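Ticket 3673
Queue: Cell Standards
Title: Objects left at table edge and out of start position between episodes, rubber band task
Opened by: Kadri Dambrauskienė
Assigned to: Demyd Sydorenko
Priority: Medium
Status: Open, pending change to setup rule
Opened: March 2025

Summary
Episodes from the rubber band task are being rejected in review at a higher rate than the other tabletop tasks. Hekus flags them as "start state not verified." The arms report no faults. Reviewers want to know if this is a hardware problem, a script problem or a setup rule problem.

Environment
Two-arm task, bands and one bin. Logging through Esau, review through Hekus. Setup rule in force is the February revision of the Trovum tabletop procedure, section 3.

Comment 1, Kadri Dambrauskienė
Pulled the February batch for this task. 585 episodes recorded, 50 rejected. All 50 have the same reject code. No joint limit stops, no dropped camera streams, no gripper current warnings in the Esau log for any of them. Timestamps are in sync across streams. I do not think this is hardware.

Comment 2, Demyd Sydorenko
Checked the reset script. It homes the arms, opens the grippers, waits for the operator to confirm, then starts recording. It does not check where the objects are. The confirm prompt reads "Table ready? y/n." Section 3 says the table must be "clear and ready" before confirming. It does not define either word. Replayed ten rejects and the script did what it was written to do in each one.

Comment 3, Bastian Rothe
Operator side. "Clear" cannot be taken literally on this table. The lamp and the plant are part of the setup and are supposed to stay. On my shift we read it as "nothing extra between the arms." The evening shift reads it as "bands out of the bin and on the wood." Both shifts answer y and both are following the rule as written.

Also, section 3 is silent on the lamp. We were told to vary the lighting, so the lamp gets moved. Nothing says how far, or if it may be moved while an episode is open.

Comment 4, Malou Østergaard
Review side. The reject code is applied when the reviewer cannot match the first second of the episode to a written start state. There is no written start state for this task, so reviewers have been comparing against the episode before it. When the operator changes the layout between two episodes, the second one gets rejected even if it is fine. I would expect some of the 50 to be recoverable.

Please do not bulk-approve them. Each one needs a second look once the start state exists on paper.

Comment 5, Demyd Sydorenko
Agreed. Proposed text for section 3, replacing the "clear and ready" line:

3.1 The start state is written on the task card. If there is no card, do not record.
3.2 Fixed items (frame, arm mounts, clamps) are not touched between episodes. If one has moved, stop and log it in Esau.
3.3 Scenery (lamp, plant) may be moved between episodes only. Keep it outside the reach of both grippers in their home pose.
3.4 Task items (bin, bands) go where the card says. Bands must not hang over the table edge or touch a rail or a clamp.
3.5 Hands are off the table before the operator answers the prompt.
3.6 An item that leaves the table during an episode ends the episode. Mark it as a fail. Do not put the item back and carry on.

Prompt text changes to "Start state matches card? y/n."

Comment 6, Kadri Dambrauskienė
Attachments, three views.
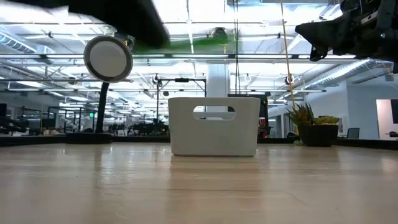
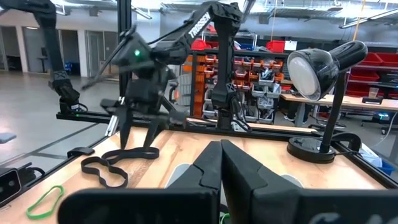
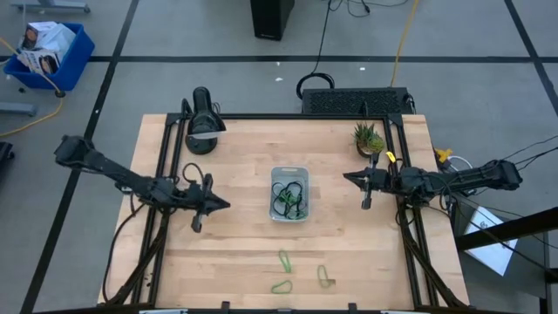
On 3.3, "outside the reach" is too strict. At home pose the grippers can reach most of the surface if someone jogs them. Suggest "outside the path used for the task," with the path marked on the card. On 3.4, please add a sentence about bands that overlap each other. Reviewers disagree on whether that counts as one item or two.

Comment 7, Demyd Sydorenko
3.3 changed as suggested. Added to 3.4: "Bands may overlap if the card allows it. Overlapping bands are counted separately." Draft sent to Lytvynenko for the safety read, because 3.5 touches the hands-off rule and that wording is theirs.

Comment 8, Liudmyla Dovhaniuk
Safety read done. One correction. 3.5 must say "hands and sleeves are outside the frame," to match the general cell rule. "Off the table" allows someone to lean over it. The prompt is also not a safety device, and the text should not suggest that it is. Arm enable stays on the separate switch.

No objection to the rest.

Comment 9, Demyd Sydorenko
Both points taken. 3.5 now uses the cell rule wording and refers to it by section. Reset script patch is on the test branch with the new prompt. It will refuse to start if no card ID is entered.

Open items
Task card for the rubber band task: Bastian, first draft to Malou.
Second review of the 50 rejects against the new card: Malou.
Merge of script patch after the card is approved: Demyd.
Recording on this task is paused until the card is in place. Other tabletop tasks continue under the February revision.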